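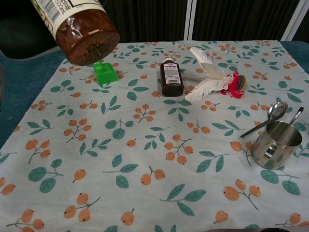
Call for participants: The Odds and Ends Study

Flonimico is looking for adults in the Gadholm area to take part in a paid study of how people put away small household things. I have my doubts that anyone knows how this works, and that includes the people who sell books about it.

The usual advice says that everything in a home should have a place. Fine. Where does a feather cat toy go when you find it on the kitchen table next to a spoon, a metal measuring cup, a small bottle and a child's green building block? The advice I have read goes quiet at this point, or tells you to buy a basket. We read 2167 tips from magazines and home sites last winter, and very few of them dealt with a table where the kitchen stuff, the toys and the bottles had all landed together. Most seemed to be written for people who own only sweaters.

So we want to watch ordinary people do it, and then ask them again later.

What you would do

You come to our building twice. The first visit takes 50 minutes. You sit down at a table with a mixed set of small items on it and put each one where you think it belongs, using shelves, drawers and a few containers we provide. You can leave things on the table if that is what you would do at home. Lots of people would, whatever they say on questionnaires.

After that we ask you to talk through what you did. There are no right answers and no score. Please don't tidy the way you think a researcher wants you to tidy. We had too much of that in the pilot, and it made for very neat and very useless results.

The second visit is in March and is shorter. You try to find the things you put away. I expect this to go worse than people think it will, but I would be glad to be wrong.

The items

Nothing on the table is special. It is the kind of stuff that piles up: something to stir with, something to measure with, a bottle with small print on the label, a jar, a toy or two, all set out on a cloth with orange berries and green leaves.

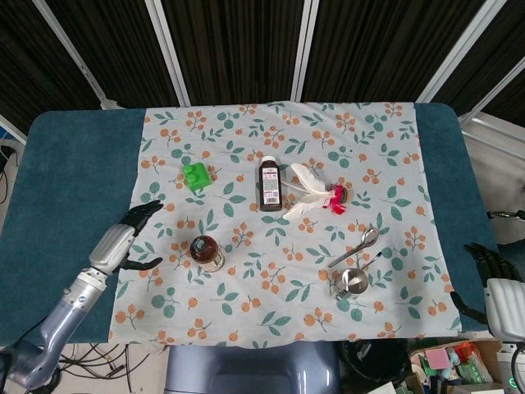 The toys cause the most arguments. In the pilot, one person put the cat toy with the children's things, another wanted it near the cat food, and a third said it should stay wherever the cat had left it. Bottles split people in a different way. Some sort them by what's inside, and some just look for a shelf tall enough. I used to think that second group was being lazy. Now I'm less sure.

Who can take part

You need to be 18 or older and do at least part of the tidying where you live. Renters, owners, roommates and people staying with their parents are all welcome. You don't need kids or a cat. You do need to be able to read a small label at arm's length, with glasses if you use them.

We can't take professional organizers this time. We also can't take anyone who has finished the Räsänen home course, which teaches one fixed method and would tilt the results. If you started it and gave up, please apply. We would like to hear from you.

What you get

You will be paid $50 for each visit, on the day. Parking is free behind the building. There is coffee, and I make no claims for it.

You will not get a tidier home out of this, or a personal report on your "storage type." People ask. I don't believe in storage types, and nothing in our results so far has changed my mind - if it does, I'll say so when we publish.

How to apply

Write to Ruwan Saha at the Flonimico front desk, Drornetti Building, room 301. Tell us who you live with, who usually puts things away, and one object in your home that never seems to have a place. Keep it under 600 words. A few lines will do. Please also say whether mornings or evenings suit you better, as the last session starts at 6:30 p.m.

We reply to everyone, though it can take a couple of weeks. You can drop out at any point, including halfway through a visit, and you still get paid for that visit.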